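Exercise ball instead of a desk chair?

flolska_2
My desk chair broke Wednesday and I've been sitting on a ball since. Anyone do this long term?
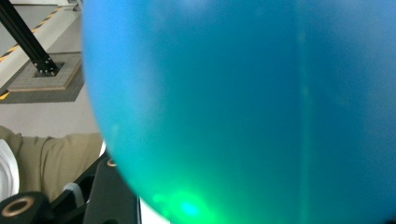

My lower back is sore by lunch, and I can't tell if that's normal at first.

rakix1731
Took me most of December to get used to it. Start with an hour a day. I wouldn't go back.

Skirnport
Disagree. I tried it and slouched worse. Get a used office chair.

rakix1731
Was it pumped up enough? A soft one makes you slouch.

Skirnport
It was firm. Still hated it.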